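Communiqué de presse
Manurard, le 2024-02-07

Weidemann reprend l'activité mobilier technique de Cultier

Weidemann annonce la signature de l'accord portant sur la reprise de l'activité mobilier technique de Cultier. Le périmètre comprend l'atelier de Gatura, les outillages, le stock de pièces détachées et les contrats de maintenance en cours. Les 23 salariés du site sont repris aux conditions actuelles.

L'activité reprise couvre les plans de travail, les piètements réglables et les accessoires de poste destinés aux laboratoires d'enseignement et aux salles de contrôle. Le catalogue compte 1614 références, dont 300 seront maintenues en fabrication courante. Les autres resteront disponibles sur commande, avec un délai communiqué au devis. 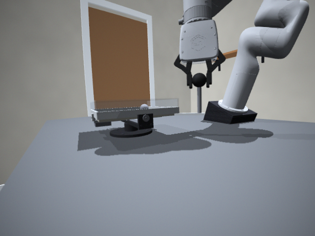

Plan de travail gris et bac long inclinable, vue de synthèse.

La gamme sera réorganisée en deux familles – postes fixes et postes modulaires – avec un système de fixation commun. Les entraxes de perçage existants sont conservés, de sorte que les installations livrées par Cultier pourront recevoir les nouveaux accessoires sans adaptateur. Les notices et les fichiers de plans seront réédités sous la marque Weidemann à partir du mois d'août.

« Les clients nous demandent surtout de garantir les pièces de rechange. Nous avons donc traité ce point avant celui du catalogue », indique Yu-ting Hsueh, directrice des opérations. Les engagements de garantie souscrits auprès de Cultier sont repris jusqu'à leur terme.
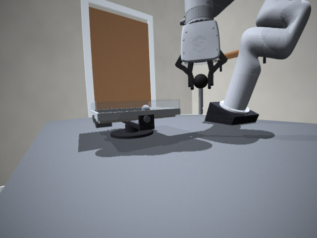

Les commandes enregistrées avant la signature seront exécutées par l'atelier de Gatura aux prix convenus. Les bons de livraison et les factures porteront la nouvelle raison sociale ; les numéros de client ne changent pas. Les demandes d'intervention sont à adresser au service technique de Manurard, placé sous la responsabilité de Dagim Degefa.

Le capital de la société d'exploitation est détenu à 100 % par Weidemann. Les conditions financières de l'opération ne sont pas publiées.

Contact presse : Chak-lun Lam, Weidemann, Manurard
Contact clients et distributeurs : Po-yen Kong, atelier de Gatura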